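Getting marker ink off a white laminate desk

Posted in Home and Garden > Cleaning
Asked by prarnano_flat

I moved into a furnished unit in Prarnano in December and the desk in the second bedroom has a white laminate top. The last tenant must have used it for craft, as there are purple and black marker lines all along one side, plus a faint yellow patch near the wall that might be highlighter. I've tried dish soap and a damp cloth, then spray-on kitchen cleaner. The soap did nothing. The kitchen cleaner lifted a bit of the purple and smeared the rest.

I don't want to wreck the surface and lose my bond over it. A replacement top would be $800 according to the agent. Has anyone got permanent marker off this sort of desk without leaving a dull spot?

3 replies

Trandaria Tim's Shed

Metho. Dab it on a rag, leave for a minute, wipe. Done it heaps of times.

yilma_cleaner

I clean end-of-lease places and see this nearly every week. The first reply is right that methylated spirits is the thing to start with, but go about it slowly.

Open a window and put down a towel to catch drips. Test a spot at the back corner first. If the colour or the shine changes when it dries, stop there. If it looks fine, wet a white cotton cloth (a coloured one can bleed dye) and press it on the ink for 5 seconds. Lift, turn to a clean part of the cloth and press again. Scrubbing in circles just spreads purple everywhere, as you've found. Once the ink is gone, wash the area with warm water and a drop of dish soap, then dry it.
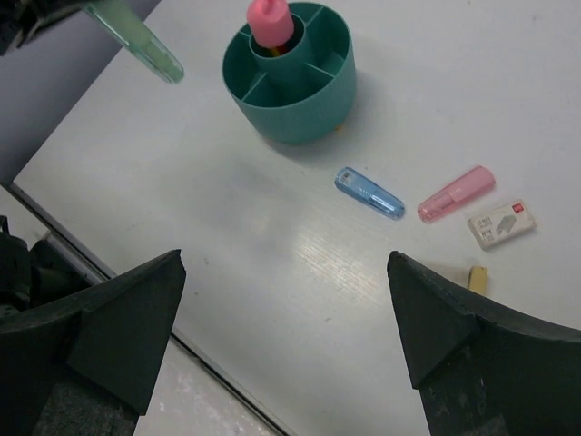
Can you use a melamine sponge on a white desk?
Only lightly, and only on a matt finish. The sponge is a very fine abrasive, so on anything glossy it leaves a dull patch that shows up when the light comes in low. If you've already got a dull patch, more rubbing will make it bigger.

For the yellow, try bicarb mixed with water to the thickness of toothpaste. Spread it on, leave it for 10 minutes, and wipe it away with a soft wet cloth. Highlighter usually shifts with that. If the patch is from sun, it won't come out with anything, and you should tell the agent now and send a photo so it's on your condition report.

Keep metho away from the edge strip. The glue softens and the strip can lift, and that's harder to explain than a pen mark. I'd also stay off nail polish remover and bleach – both can take the finish off for good.

rusov_reader

Old trick from school: draw over the permanent marker with a whiteboard marker and wipe it straight off while it's still damp. It worked on our kitchen bench, which is laminate too, though it took four goes and a fair bit of the whiteboard marker. It didn't do much for ink that had been there for years.

I'd second sending the photo to the agent. We had a scratch on a table in our last rental that was there when we moved in, and we never wrote it down. It came up at the final inspection and we ended up paying for it. If you've still got your condition report, see whether the desk is listed at all. Ours only said "desk, fair".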